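How many demos for can pick and place in sim?

amra_p
Collecting teleop examples in sim for the Saltach set. Task is can into bowl. I have 50 so far. Enough to start training?

vzeman
Train now. You'll learn more from one bad policy than from another batch.

slanina_e
Disagree. If the can always starts in the same spot, 50 is really one example. Move it and the bowl first.

amra_p
Can moves, bowl doesn't. Gripper is over the can at this point:
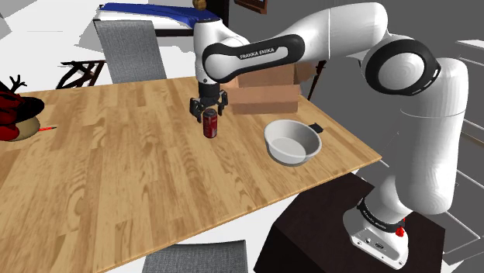
Re: How many demos for can pick and place in sim?

slanina_e
Then move the bowl too — and redo the lot.

vzeman
Redo five, not all of them.

Last updated: Apr 16, 2026
2 shares

Comments (2)
Gizella: Same problem on Fledska.
vlasta_h: Keep the failed tries in a separate folder.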